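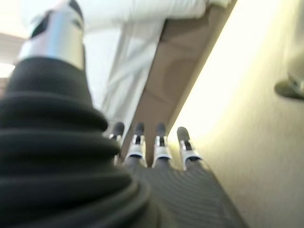

Fig. 1. Robotic hand with four fingers raised, seen from the wrist.

Project Report: Planning a Themed Birthday Party on a Student Budget
Áine Horgan, Event Planning elective
Submitted 8/19/24

So my project was a party! I know most of the class went for conferences and charity runs, but my cousin Conall Kavanagh was turning 26 and he'd been hinting at a murder mystery night ever since March, so I figured I'd plan it properly, write everything down, and get a grade out of it.

The theme

I went with a country house mystery set in a made-up village called Mustthorpe. Everybody got a character sheet and a costume hint, and the victim was a Lord Flemidness, played by a coat on a chair. I wrote the script myself over two weekends (way too long, more on that below). Dymphna Lenihan read the first draft and guessed the killer on page one, so I had to swap the killer and rewrite most of the clues. Good thing I asked her before I printed anything.

Budget

My total came to $408. The biggest chunk went on food, then the room at Fahy Hall, then decorations. I had really wanted candelabras, the tall drippy kind, but renting them from Plimow would have eaten the whole decorations budget, so I bought plain glass holders at the thrift store and a big bag of tea lights. With the overhead lights off they looked great. The thing I'd cut next time is the printed invitations. They were pretty, and then everyone texted me anyway to ask what time it started.

The cake

Kevin Gallagher baked it: chocolate and orange, shaped like an old book, with a licorice bookmark hanging out. One corner sagged on the drive over and we patched it with extra frosting in the hall kitchen. We'd planned to hide the final clue inside in a little tin, but it felt like a good way to break somebody's tooth, so it went under the cake board instead. Conall lifted the board before he'd even blown out the candles. Lesson learned, put the final clue somewhere the birthday boy isn't going to be standing!

How the night ran

Dinner was supposed to come between acts one and two. Act one ran long (my fault, everyone had a full page to read out loud) and the lasagna dried out around the edges. People were very nice about it. Peadar Ní Mhurchú, who'd been cast as the vicar, started making up his own lines somewhere in the middle, and they were a lot funnier than mine, so after that I told everyone to quit reading and just play. The room got so much louder and looser from then on. If I ran this again I'd hand out short prompt cards and skip the speeches completely.

Feedback

I sent out a short survey the next day. Favorite part was the accusations round, least favorite was the wait for food. Only 2 people named the right killer, and one of them was Dymphna, who I'm not sure should count. Conall wrote "do it again next year" in the comments box and then asked if he could be the murderer. I've already started on the new script, and this one has dinner first.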